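Teaching Two Arms to Clear a Table
Project report, Intro to Robot Learning
Partner: Fikri Chin

What we wanted to do

Our project started because Fikri and I both got kind of obsessed with the teleoperation demo at the first lab session (the one where you move a small arm with your hand and the big arm copies you). We had planned on doing something with path planning. That plan lasted until the end of the demo! We went home, threw out our proposal, and wrote a new one that night: get a two-arm setup to move bottles from a table into a basket, by showing it how.

The idea is simple to say. You do the task yourself through the robot, the computer records every joint position and every camera view while you do it, and then you train a policy on those recordings and hope it can do the same thing alone. We called our project Jolter, after what the arms did the first time we turned them on with the gains set too high.

Setup

We used two black arms on the table rig in the lab, each with a two-finger gripper. The software that reads the arms and saves the recordings is called Waltis, and it was written by students who took this class before us. It's good, but the instructions are a single text file and half of it is about a computer the lab doesn't have anymore. I spent most of an afternoon figuring out that you have to start the cameras before the arms or the time stamps come out wrong. I rewrote that part of the file, so if you're reading this next year, you're welcome.

For objects we used white bottles in different sizes, a red basket, and a little cactus in a white planter. The cactus was my idea. I wanted something on the table that the robot should leave alone, so we could see if the policy would learn to go around it without being told anything about it.

Learning to drive

I really thought I'd be good at this. I play a lot of games and I figured remote control is remote control. Nope! My first demos were terrible. You don't feel anything through the controller, so you can't tell how hard you're squeezing, and I kept closing the fingers way past the point where I had the bottle. Fikri was better from the start because he moves slowly at everything.

We also tried the other way, where you put the arm in a loose mode and push it through the motion with your own hands. That felt a lot more natural to me and my paths came out smoother. The trouble is that your arms and head end up in the camera views, and the policy learns from those views, and then when it runs alone there's no person there. So we kept hand guiding for practice and for figuring out good grasp angles, and recorded the real data by remote control.

Some things we worked out along the way:

Come down on the cap from above. Grabbing from the side works until there's another bottle next to it.
Stop for a moment before closing the fingers. The policy seems to need that pause as much as we did.
Agree on who drives which arm. We bumped them together 5 times in one session before we figured that one out.
Throw away bad demos right when they happen. If you tell yourself you'll sort them later, you won't.

Recording

We did most of our recording in October, usually starting at 4 in the afternoon when the lab got quieter. In the end we kept 45 demos. We recorded more than that, but we were pretty strict – anything with a drop, a long hesitation, or a knocked planter got deleted.

Between demos somebody has to put everything back and move it around a little, so that the robot doesn't just memorize one layout. This is the boring part and it takes longer than the driving. We made up a reset sheet with different starting spots for the small bottle and the basket, and whoever wasn't driving read from it.

The crowded basket was the hardest case by far. With several bottles already in there, the big one tends to lean, and then its cap isn't where you expect it and the gripper has to come in at an angle.

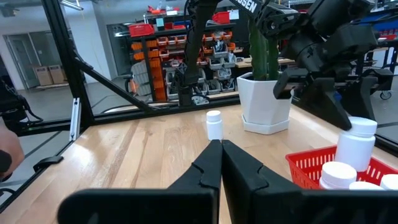

I redid my approach for that so many times that Fikri started calling it "the dentist." What finally helped was using the wrist view a lot more than the overhead one. From overhead the arm covers up exactly the spot you care about. From the wrist you can line up the fingers with the cap, and once I got used to looking there my demos got shorter and way less shaky.

Results

We ran the trained policy 26 times on layouts it hadn't seen. It did well with the small bottle out in the open and badly with anything leaning, so pretty much the same as me in week one. It knocked into the planter in 2 of those runs, both when the bottle started out close to it. I was proud of the rest!

What we'd change

More demos of the hard cases, fewer of the easy ones. We recorded whatever came next on the sheet, and the sheet was mostly easy layouts. I'd also want one person to do all the driving, or else label who drove what, because Fikri's style and mine are really different and I think the policy got stuck somewhere in between – sometimes it starts slow like him and then lunges like me.

The recordings and the reset sheet are in the class folder under Jolter.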